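We use cookies to remember your preferences and to see which pages people read. Accept all | Manage settings

Your questions about hire cars while yours is being looked after

We know that being without a car is a nuisance, and the same worries come up at our front desk so often that it seemed only fair to set the answers down where you can read them with a cup of tea. If yours isn't covered, do ring us at Rokden and we'll happily talk it through.

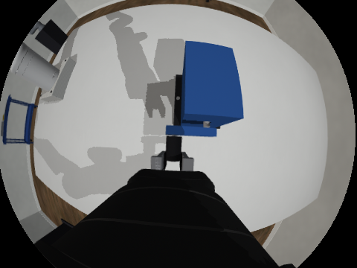
Posted by Magalhães

Do I get a courtesy car automatically?

Not always, I'm afraid, and it catches a lot of people out. Many policies include one only if your own car is being repaired by an approved garage, and some don't offer one at all if the car is written off or stolen. Have a look at your policy booklet first, or bring it in and we'll go through it with you at the counter (bring your reading glasses, the print is tiny!).

What sort of car will it be?

Usually a small hatchback with a manual gearbox. If you need an automatic, or room for a wheelchair or two child seats, please tell us when you book the repair in. We have a few larger cars at our Stuvum branch, but they go quickly, and March in particular is always a scramble.

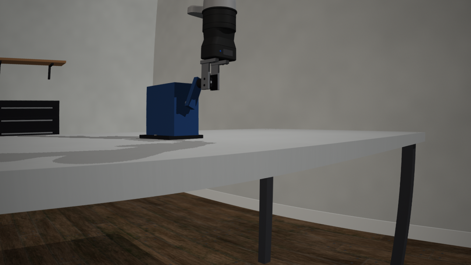 It also helps to know how far you normally drive. Our cars come with 50 miles a day included, which suits most people for work and the shops, and if you've a long trip coming up we can add more before you set off. Asking beforehand is cheaper than settling up at the end.

What do I need to bring?

Your driving licence, something with your address on it, and a card for the deposit. Anyone else who'll be driving needs to come along with their licence too. Drivers under 20 can't be added, and I'm sorry to say there's no way round that one, however nicely their parents ask.

Who pays for fuel, parking and fines?

You do. The car goes out with a full tank and we'd like it back the same way. If a parking ticket turns up later we'll pass it on to you, together with a £33 handling charge. 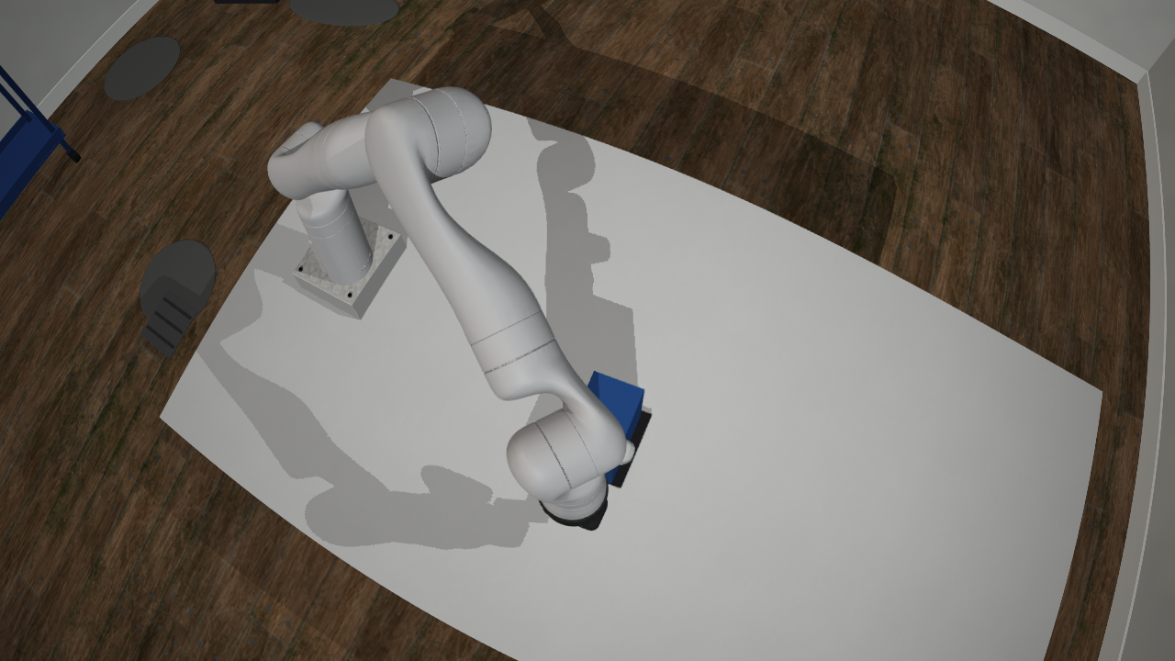

Please do walk round the car with us when you collect it, even if it's pouring with rain. Any little scuffs should go on the sheet before you sign it, and you're very welcome to take your own photos on your phone as well.

What if my repair takes longer than planned?

Then you keep the hire car until yours is ready, provided your insurer agrees. Parts can be slow to arrive, and we'll do the ringing round for you and let you know as soon as we hear anything.
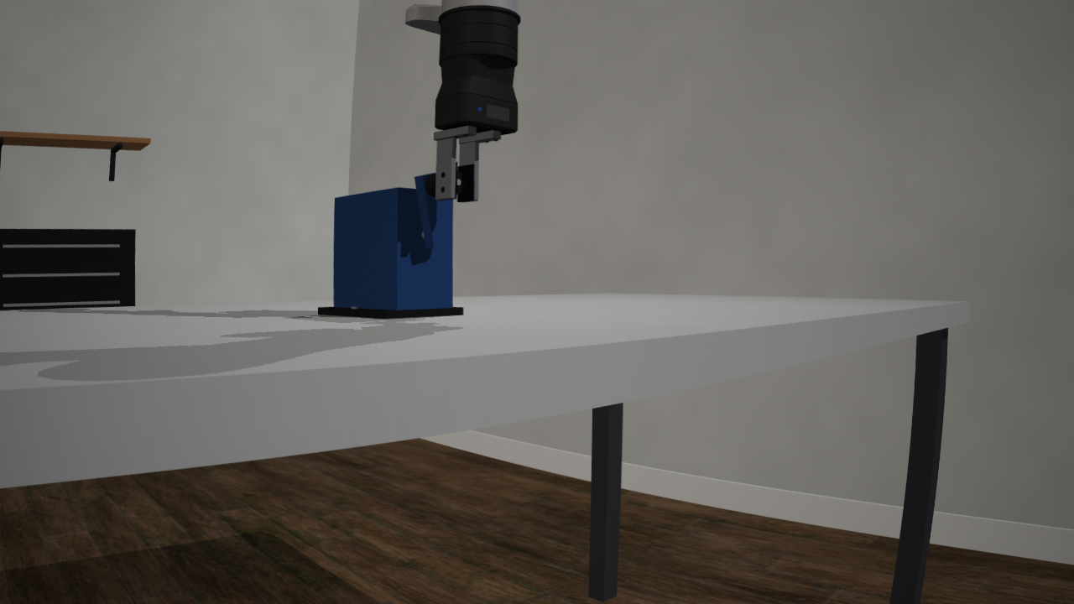

Rernolero wrote to say that the extension went through without any fuss, but that a text message the day before the original return date would have saved a lot of fretting. That was a very fair point, and we now send one to everybody.

Can I take the car abroad?

Only with written permission, so please give us plenty of notice.

Related pages
Choosing your own repairer
What your excess means
Collecting your car after a repair
Windscreen chips and cracks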